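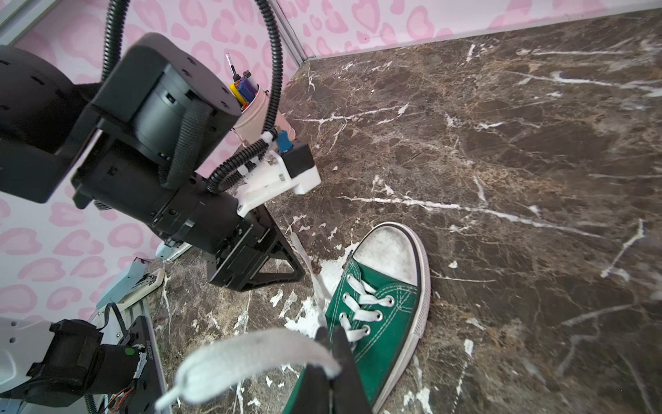 Canvas shoe repair day is back on 20th March, from 9 in the morning until the last pair is done. It's held in the back room at Gaver, same as in October. Bring your high-tops, low-tops and anything else with laces. Leather shoes are handled on a different day, so please leave those at home this time.

Last time we ran short of laces well before lunch. Hemant Pal has ordered more, mostly flat cotton in white and off-white, with a smaller box of black. If you need another color, bring your own. Measure the old lace before you throw it out, or count the eyelets on one side of the shoe and tell Hemant the number when you come in.

The most common job in October was relacing. A lot of shoes came in with one end of the lace much longer than the other, or with a row skipped near the toe. It's worth doing over from the beginning:

1. Pull the lace all the way out and lay it flat.
2. Thread both ends through the bottom pair of eyelets and even them up before going any further.
3. Cross over and work upward one row at a time, keeping a flat lace flat as you go. A twist low down is a nuisance to fix later.
4. Leave the top pair open until the shoe is on your foot, then snug each row and tie.

If the plastic tip is gone, wrap the end tightly with clear tape and trim it at an angle. Gertraud Lüthi will have tape and scissors at her table.

Scuffed rubber is the other thing people ask about. Toe caps clean up fairly well with baking soda paste and an old toothbrush. Rinse with a damp cloth and keep the paste off colored canvas, especially green and navy - it can leave a pale ring that takes several washes to get out. Deep gray marks may not come out at all. Lorenz Ammann will look at loose soles and split stitching, but he can't promise same-day work on those.

Please write your name on a piece of masking tape and stick it inside the tongue of each shoe. Two left shoes from October are still on the shelf at Gaver and will go to the Kassa thrift store if they aren't claimed by the end of this month.

Cleaning and relacing are free. There is a jar by the door for lace money, and any extra goes toward glue and thread. To book time with Lorenz, leave a note for Bongani Makhubela at the front desk with your name and what is wrong with the shoe. Parking is on the Farkau side of the building.

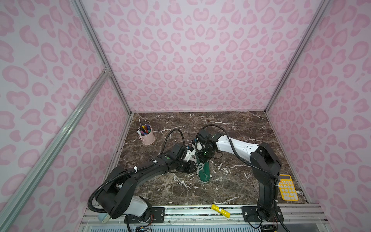
## Also on the day

Finbarr Ó Dálaigh is collecting outgrown children's sneakers in wearable condition. Tie each pair together by the laces and put them in the crate marked Gallska, just inside the side entrance. Dry shoes only, please.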